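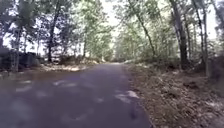
**Path-following paper: does the "edge vote" step survive leaf litter?**

I'm trying to repeat the Drollent result on narrow roads with no lane paint. The method lets the left and right road edges vote on a center line. I get good runs on open stretches, but under trees the center line drifts toward dark patches in the asphalt. My log has 80 segments and the drift shows up in roughly a third of them. Is this a known limit or did I set it up wrong?

*posted by gurkutero_fan*

**Eirlys Howells**

Known limit. The paper only tests edges with a clear color change, and a dark patch next to pale ground gives a stronger edge than the real one. Two things to try:

- Lock exposure before the run. Bright sky between branches makes it hunt, and the edge scores jump with it.
- Carry the center line over 3 frames and drop any vote that moves it too far.

The second one fixed most of it for us on the Varnness loop. Brown leaves on the verge were less trouble than shadow – the texture is different enough. Check your blur too. If the pavement near the robot is smeared, mask the bottom rows before voting.

**sosa_mk2**

just use lidar

**tbl**

Same problem here. Masking helped a bit, haven't tried the exposure thing. Which version of the code are you on?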